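Subject: Re: Change to loan terms for video cameras and lenses
Date: 14 December 2007
To: Virner equipment users list

A subscriber at the Tesmont campus wrote:

> The notice sent to the list says the Edis camera kits will move
> to a shorter loan period. Does this apply to kits already
> reserved for the spring? Our group has two booked for May and
> the shooting schedule was planned under the old terms. Also, are
> the Fontes lenses now charged separately, or do they still come
> with the camera body?

Thank you for the inquiry. As other subscribers have raised similar points, the reply is being sent to the full list.

Reservations confirmed before the date of this message will be honored under the previous terms, including those for May. The loan period for such kits remains 12 days. All new reservations will be limited to 4 days, with one renewal permitted if no other request is pending.
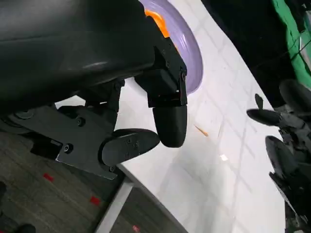

Virner Media Equipment Services

With regard to the second question, Fontes lenses will be listed as separate items in the catalog. No rental charge applies to them when they are borrowed with an Edis body. A refundable deposit of $200 is required for each lens and must be paid at the time of pickup. Departments may use an internal account for this purpose. Please quote form 1246 when doing so.

Borrowers are reminded that batteries, chargers and tapes are to be checked at the counter before the kit is signed out. Missing items reported after that point will be billed to the account holder. Requests to collect equipment at Tesmont should be marked as such on the reservation form, as kits are otherwise held at the main desk.

The revised loan agreement will be posted to the equipment page with the new catalog. Questions regarding existing bookings should include the reservation number and be sent to the desk directly, not to this list.

Equipment Desk
Virner Media Equipment Services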